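Maintenance Notes: Looking After the Hand-Held Grippers

Posted in September by Stuart Lightfoot

Readers of the previous entry asked for a fuller account of how the hand-held grippers at Hendside are set up and kept in service. The following notes set out the procedure as it stands at present. They apply to the parallel-finger units only. The older suction tools are covered by the Morik service sheet, and I have nothing to add to it.

The units are issued to operators who work in ordinary homes, where they handle household items and record each handling. A unit that leaves the bench in poor order will produce poor recordings for as long as it is out, and the fault may not come to light until the files are opened at Brotimmont. For that reason each unit is inspected before issue and again on return, and no unit is exempt on the ground that it worked well last time.

Inspection before issue

The inspection begins with the fingers. With the trigger released, the two fingers should stand parallel along their full length. If one leans, the mounting screws on that side are to be loosened, the finger reseated by hand, and the screws tightened again a little at a time, working from one to the other. Tightening one screw fully before the other has been started is the most common cause of a finger that drifts within the first hour of use.

The finger faces are then wiped with a damp cloth and dried. Solvent is not to be used. We lost a full set to clouding and small cracks last spring after a well-meant cleaning with the wrong bottle, and the replacements took some time to arrive.

The slide is checked next. It should close under light pressure and open without sticking. One drop of light oil is permitted on each rail after 3000 closing cycles. More oil than this collects lint, particularly from bedding and towels, and a slide packed with lint feels very much like a worn one. I would ask that no slide be reported as worn until it has been brushed out and tried again.

Condition in use

Most of what goes wrong with these units goes wrong at the grip.
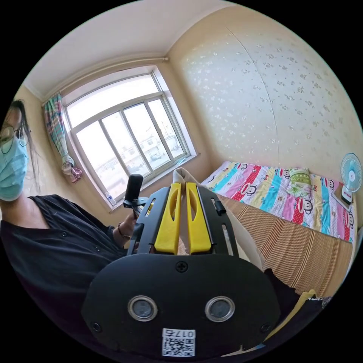

Soft goods are the hardest test of finger alignment, and they are the items I use when a repaired unit is tried for the first time. A rigid box will sit between badly set fingers and give no sign of trouble, whereas cloth twists toward the side with the weaker contact. With a cream fabric bag pinched between the yellow fingers, as it is with the unit labeled 017, the points to watch are whether the cloth turns while it is being lifted and whether it creeps down the faces once it is up. Operators should hold the item still for a slow count of five before moving it. If it creeps, the faces should be cleaned before anything is adjusted.

Small accessories carried on clip brackets deserve the same attention as the fingers. A bracket can work loose by a very small amount and still appear sound. It should be held between finger and thumb and pressed gently in each direction. Any play at all means that the clip is to be taken off, the seat cleaned, and the clip refitted. Tape is not an acceptable repair, and I have removed a good deal of it.

Labels

Each unit carries a printed label with a code and a number. The code is scanned at issue and at return, and the service record depends on it. A label that has been scratched or has begun to lift must be replaced before the unit goes out. The old label is kept in the record until the new one has been scanned successfully. This rule dates from an occasion on which two units came back with unreadable labels on the same afternoon and their service histories had to be sorted out by comparing wear marks.

Units issued as a pair are to be serviced as a pair. Where one of them receives new finger faces, so does the other. Operators notice a difference in grip between one hand and the other much sooner than they notice a general decline in both.

Repair of the return spring

The return spring is the part most often replaced. A tired spring shows itself as a slow opening in the last part of the travel. The work takes me 36 minutes on a clear bench, including the trial afterward.

The housing screws are removed and placed in the tray in the order in which they came out. They are not all of one length, and a long screw in a short hole will mark the inside of the shell. The old spring is lifted with a blunt hook. The new one is seated at the rear post first and then drawn forward. The housing is closed by hand and should meet evenly before any screw goes in. If it has to be squeezed shut, a cable is trapped, and the unit must be opened again.

After closing, the unit is cycled 53 times by hand and the grip is tried with cloth as set out above. The result is entered under Fang, the name our service log has carried since before I joined. The log now holds 124 spring entries. I had hoped to group them by supplier for this post, but the earlier ones do not record where the part was bought.

Return and storage

Returned units are to be brushed, wiped and stored with the fingers open. Leaving them closed keeps the spring under load and shortens its life. Batteries are removed and placed on the charging shelf. Cables are coiled loosely and hung on the hook beside the unit; they are not to be wound around the body.

Faults should be written on the return slip in plain terms. "Opens slowly" or "cloth slips to the left" is of more use to the bench than "not working." Slips received before 4 p.m. are dealt with the same day where parts allow.

The procedure for resetting the trigger stop is being rewritten and will be posted separately. Until then the existing sheet in the bench drawer remains in force, with the exception of step two, which has been crossed out and initialed.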